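Category: Home & Kitchen > Set-Up Guides > Cold Brew Makers

PRESSIDE COLD BREW MAKER
Section 2: Your First Batch

By now you have everything out of the carton and the parts washed, so let's make some coffee! Cold brew is a slow drink with very little work in it, and the Presside is happiest when you leave it alone. Most of this section is about the first half hour. After that the pitcher goes into the fridge and you can forget it until morning.

Before you start

You will need the glass pitcher, the mesh core, the core cap, the pour lid and the long spoon. You will also need coarse ground coffee and cold water. Filtered water is lovely if you have it, but tap water that tastes good to drink will make cold brew that tastes good too.

Grind matters more than anything else on this page. Go coarse, like raw sugar or coarse sea salt. If you buy your coffee ground, ask for a French press grind. We tested with Lumbao medium roast because it's what we drink at the office (chocolatey, a bit of orange peel, really nice cold), but the Presside doesn't care what you put in it. Old beans from the back of the cupboard come out surprisingly well.

CAUTION: The pitcher is glass and is not made for heat. Never pour hot or boiling water into it, and never set it on a stove, hot plate or warming tray.

Filling the core

1. Stand the mesh core upright in the empty pitcher. Turn it until the two tabs at the bottom drop into their slots. You should feel a small click.

2. Spoon in coffee up to the raised line inside the core. Tap the side gently as you go so the grounds settle, but don't pack them down. Water has to be able to wander through.

3. Wipe any loose grounds off the rim of the core. A few stray ones will leave grit in the bottom of your first glass.

4. Press the core cap on and turn it clockwise until it stops.

Note: The core cap has a small hole in the center. It's there on purpose! It lets air out while the coffee swells. Please don't tape over it.

Adding water

5. Pour water slowly over the core cap in a circle. Stop when the level reaches the lower mark on the pitcher, then wait 9 minutes. The grounds will soak up a good deal and you may see bubbles come up along the mesh.

6. Top up to the upper mark. Pour down the inside wall of the pitcher this time, so the grounds stay where they are.

7. Use the long spoon to nudge the core once or twice from side to side. No stirring inside the core.

8. Fit the pour lid with the arrow facing away from the handle. That is the closed position.

Steeping

9. Put the pitcher in the fridge on a flat shelf, toward the back if there's room. The door works too, but it gets bumped every time somebody wants the milk.

10. Leave it for 22 hours if you want the full, syrupy version that stands up to ice and milk. Overnight gives you something lighter and tea-like that we love black. Play with it! Once you've made a few batches you'll know your own number, and you can write it on the peel-off label that comes with the pitcher.

CAUTION: Don't steep on the counter in warm weather. Keep the pitcher in the fridge from step 9 until it's empty.

Serving

11. Lift the core straight up and let it drip over the pitcher for a minute or so. Don't squeeze or shake it, as that brings out the bitter stuff.

12. Turn the pour lid so the arrow faces the spout, and pour.

What you have made is a concentrate. Start with equal parts coffee and cold water over ice and adjust from there. It's wonderful with oat milk, and a spoonful of plain sugar syrup blends in right away where dry sugar just sinks. For something to nibble with it, go salty or bready. A small sandwich or a handful of crackers does more for a strong cold coffee than another sweet thing, though we won't stand between anyone and a brownie.

If you're taking it with you, use a cup with a lid that really seals, and put the ice in first.

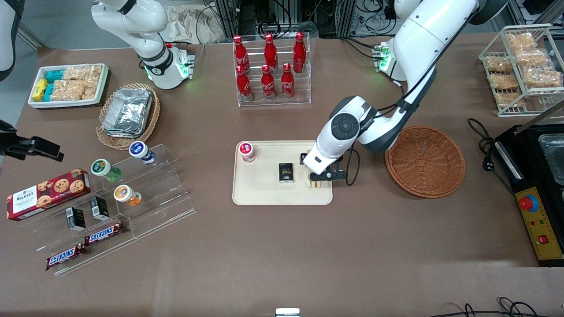
Ivness wrote in after the first printing of this guide to say that the concentrate tasted flat until it had been poured over ice and left alone for a couple of minutes, and could we please put that in the manual. We tried it side by side and yes, we agree completely! A little melted ice opens up the flavor, so give the glass a moment before you decide it needs sugar.

Keeping it fresh

Once the core is out, the concentrate keeps its best flavor for several days in the fridge with the pour lid closed. After that it slowly turns dull and a bit woody. Freeze what's left in an ice cube tray and use the cubes in your next glass, so it gets stronger as it melts and never watery.

Note: Don't freeze coffee in the pitcher itself. Glass and ice expanding are a bad match.

Cleaning the core

Knock the spent grounds into the compost or the trash. Rinse the mesh from the outside in, under a firm stream of water, turning as you go. Grounds in the sink will clog it sooner or later, so use a strainer over the drain. The core, cap and lid can go on the top rack of the dishwasher. The pitcher can too, but let it come up to room temperature first.

Every 46 batches or so we'd suggest soaking the core overnight in water with a splash of white vinegar. If your water is hard, do it sooner. You'll see the mesh brighten right up, and the next batch drains a lot faster.

If something isn't right

Weak coffee: the grind is too coarse, or the core was filled below the line. Add more coffee before you add more hours.

Muddy coffee: the grind is too fine, or the core isn't clicked into its slots. Go back to step 1.

Lid drips when pouring: the silicone ring has slipped. Pull it off, wet it and press it back into the groove with your thumb all the way around.

Spare rings and mesh cores for the Presside also fit the older Zimon pitcher. Section 3 covers tea, fruit water and other things to steep.

Presside Set-Up Guide | Contact Us | © 2018 Presside. All rights reserved. | Back to top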